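Nusley Handheld Gripper Kit - Soft Goods and Small Objects Sample Set

README, maintained by Wiremu Bright
Last revised: December

Summary

The Nusley sample set is the evaluation portion of a paid collection service offered by Agbeko. It contains 154 episodes of people handling household items with two handheld grippers, one per hand. Prospective customers receive it before ordering a full collection. This file covers what is in the set, how it is laid out, and the limits found during our review.

The set is meant for checking file formats, loader code and general image quality. It is too small to train a policy from scratch, and we do not recommend reporting benchmark numbers on it.

Contents

episodes/ - one folder per episode, numbered from 000
meta/episodes.csv - episode number, task label, surface label, operator code, split
meta/objects.csv - object names as used in the task labels
calib/ - lens and gripper-width calibration, one file per device
tools/ - loader and a playback script
CHANGES - revision notes

Each episode folder holds two video files (left and right), two pose tracks, two gripper-width tracks and a short text file with the task instruction. Video and tracks share a clock. The loader resamples the tracks to video time by default; pass --raw to get the original samples.

Collection setup

The operator holds one device in each hand. Every device has a wide-angle lens looking forward over its own fingers, so the fingertips of that device stay in view at the bottom of the picture. The other device comes in and out of view depending on the task. The corners of the picture are dark. This is the edge of the lens circle and has been left as is; the loader has a --mask option that sets the corners to pure black for networks that are sensitive to it.

Work surfaces are ordinary furniture with a cloth over it or left bare. Tables make up most of the set. Chairs are included to get a work area with a bend in it and a vertical part behind, which gave trouble to the grasp planner in the Werkov baseline.

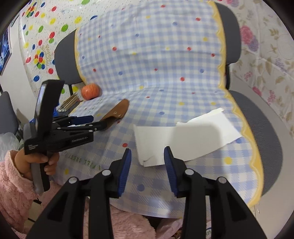 Cloth-covered chair with an apple, a brown leather sheath and a piece of white paper; second gripper at left, at the sheath.

Episodes on chairs carry the surface label "chair". The label does not say which part of the chair an object is on. If you need seat and backrest kept apart, you will have to annotate that yourself.

Task labels

There are 5 task families: pick, place, open, fold and sort. Labels were entered by the operator after each episode and checked once by a second person. Where the two disagreed, the second label was kept and the first moved to the notes column. Thin flat items such as paper and card are grouped under "sheet". Leather and fabric holders are grouped under "pouch", including sheaths. Fruit is labeled by name.

Background items are not labeled. Neither is the cloth, even when it is patterned.

Splits

The split column has two values, dev and check. Both are drawn at random by episode. Rooms and operators overlap between them, so a good score on check says little about a new room. A full order can be split by room on request.

Loading

From the tools folder:

python load.py --root ../episodes --episode 12

A Meltano tap is provided for teams that already run their metadata through it. It reads the two CSV files only and does not touch video.

Known issues

1. Pose drift. Long episodes show drift in the left track, worst when the device is held close to a plain wall. Drift is not corrected in this release.

2. Gripper width near zero. Paper and other thin sheets fall below the resolution of the width track. A closed gripper with a sheet in it and a closed gripper with nothing in it give the same reading. Use video for these.

3. Occlusion. When both devices work on one small object, one often hides the other's contact point. Almost all "open" episodes have this for part of their length.

4. Hands and clothing. Operators' hands and sleeves are visible in many episodes. Faces were screened out before delivery. Report any that were missed and the episode will be withdrawn.

Terms

Evaluation use only, inside the receiving organization. Redistribution of video or stills needs written permission from Agbeko. Derived models may be kept after the evaluation ends - the data itself must be deleted.

Support

Loader bugs and missing files go to the issue tracker. Requests are read on Wednesday. Include the episode number and the loader version printed by --version.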